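Search this site Search

Wonus bucket set - README

Saturday, January 6, 2018
By Eskil Nyberg

Print | E-mail

1546 episodes of a two-armed robot reaching into a bucket of cloth, collected at Berkumstead. The bucket sits on a folding chair. Ivar Sandberg calls that variety. I call it one bucket.

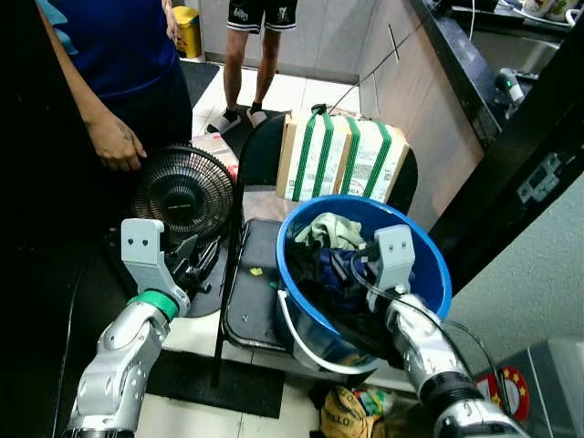 The "success" field was filled in by whoever ran the session, and I would not train on it until somebody checks it. I reread 500 labels in May and disagreed with plenty - mostly over what counts as a grasp.

Known problems:

- Dark fabrics are hard to tell apart.
- People stand in the background. Do not crop them out and then claim robustness.
- Fagerlund split: 15 episodes have no gripper readings. 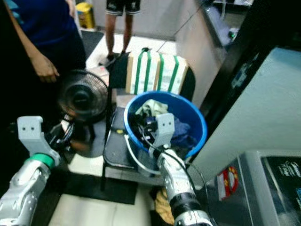
Right gripper in the blue bucket, green cloth near the back rim.

Loader scripts are in Brallell, version 4. Older ones swap left and right.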